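Vaisselle en plastique coloré : l'entretien au quotidien

Les assiettes en plastique servent tous les jours chez beaucoup de familles, pour les goûters, les repas dehors ou les enfants qui apprennent à manger seuls. Elles ne cassent pas facilement, mais elles se rayent, se tachent et gardent les odeurs si on les traite comme de la porcelaine.

Avant le premier usage

Lavez les assiettes neuves à l'eau tiède avec une goutte de liquide vaisselle. Regardez le dessous : le symbole verre et fourchette indique que l'objet convient au contact alimentaire. S'il n'y a aucune mention concernant le micro-ondes ou le lave-vaisselle, abstenez-vous pour les deux. Une étiquette collée au fond s'enlève avec un peu d'huile de cuisine, laissée cinq minutes puis essuyée.

Le lavage

Éponge côté doux uniquement. Le côté vert laisse des microrayures où la sauce tomate s'installe ensuite pour de bon. Sur les modèles mats, comme ceux de la série Vullby que j'utilise à la maison, la moindre griffure accroche le gras. Rincez dès la fin du repas, surtout après du curcuma, de la betterave ou du curry.

Au lave-vaisselle, si le fabricant l'autorise, placez-les dans le panier du haut et choisissez un programme doux. Une assiette légère peut se retourner pendant le cycle et se remplir d'eau sale. Calez-la entre deux pièces plus lourdes. 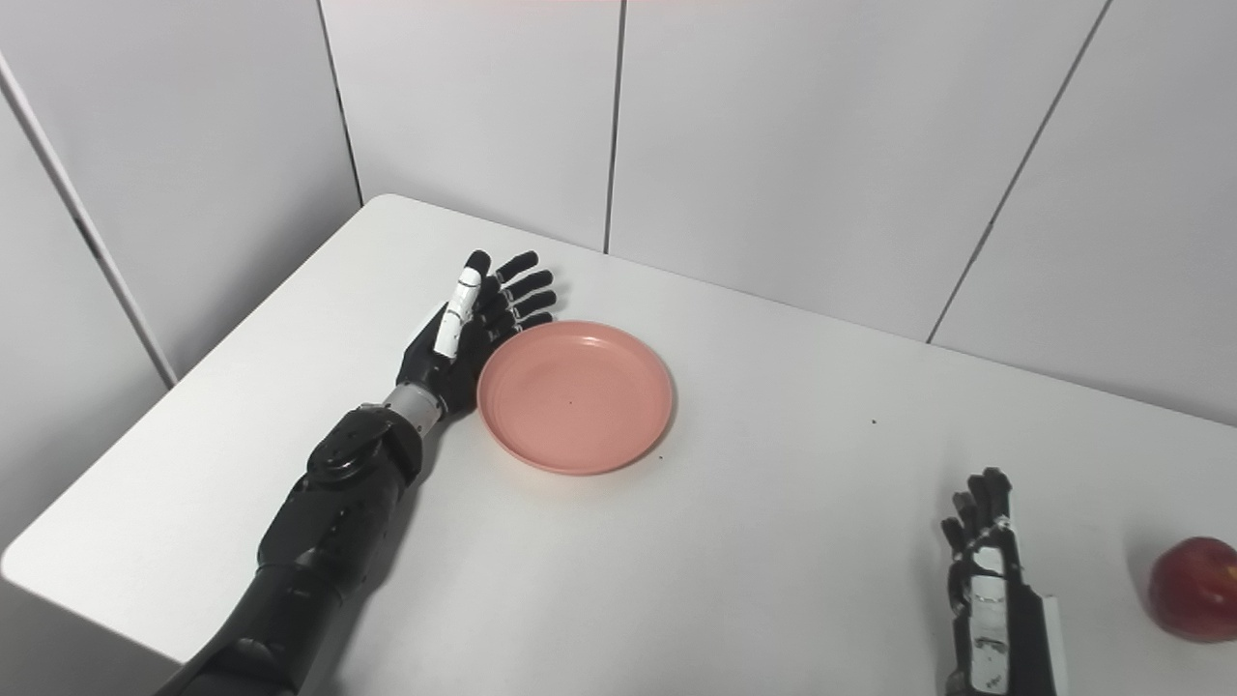
Le rebord relevé demande un peu plus d'attention que le reste. Les miettes et les petits points secs se logent à la jonction avec le fond. Passez-y une vieille brosse à dents souple en tournant, puis rincez. Pour les teintes claires (rose, saumon, jaune pâle), essuyez avec un torchon blanc : un torchon neuf de couleur foncée peut déteindre.

Les taches

Préparez une pâte avec deux cuillères à soupe de bicarbonate et un peu d'eau. Étalez sans frotter, laissez agir 18 minutes, rincez. Si la trace persiste, posez l'assiette propre au soleil derrière une vitre pendant un après-midi. Pas d'eau de Javel, qui ternit les couleurs.

Pour les odeurs, trempage dans 400 ml d'eau tiède avec un filet de vinaigre blanc, une demi-heure.

Et la table ?

Un plateau blanc montre tout. Ramassez d'abord les miettes à sec avec un chiffon microfibre, ensuite seulement passez l'éponge humide. Frotter directement avec du mouillé étale les petites saletés.

Rangement

Empilez une fois l'assiette complètement sèche. Glissez une feuille d'essuie-tout entre les modèles mats et évitez le placard au-dessus du four. Une assiette fendue ou devenue rugueuse au fond ne sert plus pour manger. Elle finit très bien sous un pot de fleurs.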